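Surko Stories: Arkow text or Dendard text?

11 replies

marginalia_k
05/11/2022
I'm putting together a reading list on linked story cycles and need to settle on one English text of Fitzgerald Ostrowski's Surko Stories. The two candidates are the Arkow hardcover (337 pages) and the later Dendard paperback (434 pages). Both credit Jalen Dvorak as translator. The Dendard copyright page says "revised," with no statement of what was revised or by whom. I've compared the first six stories and the differences go past typesetting. Paragraphing is different throughout, and several stories have moved from past tense to present. Has anyone worked through the whole book?

quire_and_gather
Part of the page count is easy to explain. Dendard starts every story on a right-hand page, and Arkow runs them on with a two-line gap. There are 84 stories and a good many are under a page, so you get a lot of blank versos. The Dendard type is also larger. I wouldn't treat the 434 as evidence of added text.

marginalia_k
Understood, and I'm not claiming added text. My concern is the tense. "The Ferryman's Coat" opens "He was carrying it over his arm" in Arkow and "He carries it over his arm" in Dendard. Those are different narrators.

obelus
They're the same narrator with a different verb. The source language allows a historical present that English readers hear as much more marked than it is. Dvorak's translator's note in the Arkow edition covers it: he normalized to past wherever the original used present only for narrative convenience. The Dendard drops the note and undoes the normalizing. If you want to know what Ostrowski wrote, Dendard is closer. If you want to know how it read to a contemporary, Arkow is closer.

tessellate
I did the full comparison for a seminar paper, so I can give some detail. I worked from a library copy of the Arkow and my own Dendard, and marked changes in three classes: tense, paragraph division, and wording. Punctuation I left out, apart from the dialogue dashes, which Dendard converts to quotation marks in every story.

Tense first. The shift to present is consistent within a story but not across the book. The stories told by the schoolteacher all go to present. The ones told by the mother stay in past. The unattributed ones are mixed, and I couldn't find a rule that predicted which way they went. 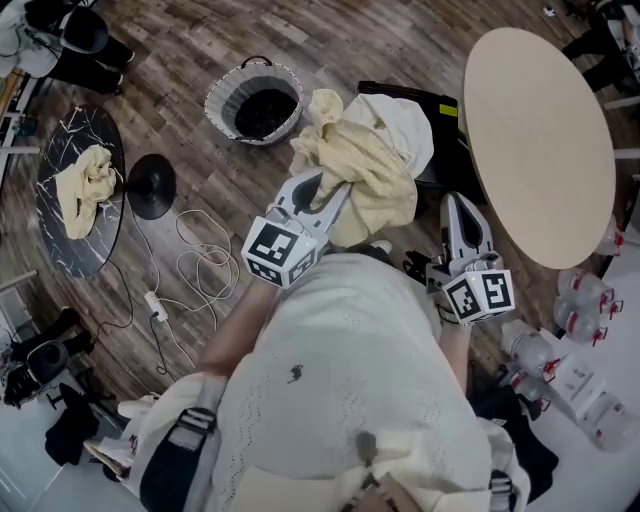 Paragraph division is where I'd be careful. Arkow tends to join short paragraphs. In "Salt" the original has eleven one-sentence paragraphs and Arkow gives four. Dendard restores all eleven. In "The Weighing" it goes the other way: Arkow has the original division and Dendard splits the long middle paragraph at a point where the original has a semicolon. So the revision isn't a simple return to the source.

Wording changes are fewer and mostly lexical. "Constable" becomes "policeman," "parlor" becomes "front room," and the nickname of the younger brother is left untranslated in Dendard. That last one matters, since the nickname is the only thing connecting "Two Buckets" to the final story.

obelus
The nickname point is good and I'd missed it. How does a reader of the Dendard make the connection if the name isn't glossed?

tessellate
By recurrence. The same untranslated word appears in both stories and nowhere else. Arkow translates it as "Sparrow" in one and "little sparrow" in the other, and an actual sparrow turns up in "Roof Work," so the signal is weaker there.

quire_and_gather
I disagree with that. "Sparrow" with a capital is a clear enough flag, and the bird in "Roof Work" is in the original too, with the same root. Ostrowski planted it. By leaving the nickname in the source language Dendard cuts the link to "Roof Work" completely. You keep two stories connected and lose the third.

tessellate
Possible. The root is shared, but the form in "Roof Work" is the ordinary plural, and I'd want a second reader of the language before calling it planted. Common noun, rural setting. The base rate for sparrows is high.

quire_and_gather
The base rate in this particular book is one story. I checked the others. There are crows, geese and a stork, and no other sparrows.

marginalia_k
This is useful, thank you both. A separate matter, sequence. My Arkow has "Salt" in ninth position and my Dendard has it fourteenth. I assumed a printing error on one side until I saw that the whole middle section is rearranged. In Arkow the schoolteacher's stories are grouped. In Dendard they alternate with the mother's.

folio_recto
I can help with sequence. The first edition in the original was a small run, 1,087 copies by the colophon, and it uses the alternating order. The second edition groups by narrator. Arkow translated from the second edition and Dendard says nothing, but its order matches the first at every position I've checked. The Strickland Library holds both originals in its special collections reading room, and they'll bring them up together if you request it in advance. No scans, the paper is too brittle.

For anyone building an argument on adjacency, this is a bigger problem than tense. The standard reading has "Salt" and "The Weighing" as a pair, with the same scale and the same missing coin seen by two people. In the grouped order they're five stories apart. In the alternating order they face each other across an opening.

obelus
Only in the first edition, where the stories run on. In the Dendard they can't face each other, because of the right-hand starts quire mentioned. You finish "Salt," turn the leaf, and "The Weighing" begins. A reader gets the adjacency but never sees both at once.

folio_recto
Correct. I should have said adjacent.

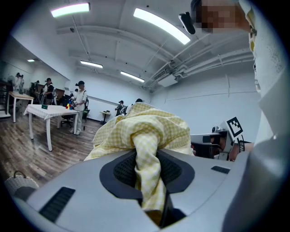 marginalia_k
Did Ostrowski authorize the grouped order in the second edition?

folio_recto
He approved it in writing, according to the preface he signed for that edition. The preface is two paragraphs long. The second one says that the stories had been "sorted into their households" at the suggestion of the press and that he had come to prefer it. Arkow omits the preface. Dendard also omits it, which is consistent with using the first edition as copy text.

obelus
Then I'd say the grouped order has the better claim. It's the last version he saw and he signed off on it. The usual rule is final authorial intention unless there's evidence of pressure.

tessellate
"At the suggestion of the press" is at least weak evidence of pressure. And the usual rule isn't so usual anymore. Plenty of editors would print the first edition and put the second-edition order in an appendix table. For a cycle, the order is part of the text in a way it isn't for a collected stories. I'd treat these as two versions and ask which one you're reading, without ranking them.

obelus
You can decline to rank them in an edition. You can't decline on a reading list. marginalia_k has to pick one ISBN.

marginalia_k
I do, and so far I lean Arkow, for the translator's note alone. I can put the first-edition order on a handout. Are there any stories where the Arkow wording is flatly wrong?

tessellate
Two that I'd correct. In "Lamp Oil" it has the aunt leaving in the morning, and the original says evening. That contradicts the lit lamp in the next sentence. In "The Inspector" a negative has dropped out and the inspector accepts the bread he should be refusing. Dendard fixes both.

quire_and_gather
The later Arkow printings fix "The Inspector" as well. Look at the number line on the copyright page. If the lowest number is 3 or above you have the corrected text. "Lamp Oil" was never fixed.

marginalia_k
Mine is a 2. I'll check what the bookstore is getting before I place the order, which has to go in by August. Going with Arkow, third printing or later if they can get it, plus a sheet with the alternate order, the "Lamp Oil" correction and the nickname in the original spelling.

quire_and_gather
Add "Roof Work" to the nickname entry.

tessellate
With a question mark after it.

folio_recto
One addition for the sheet: the Arkow table of contents gives "Two Buckets" as "The Two Buckets." The story heading has no article, and neither does either original. Students searching by title will run into it.

3 shares · Subscribe to this thread

Contact the moderators | Posts are copyright of their authors | Back to top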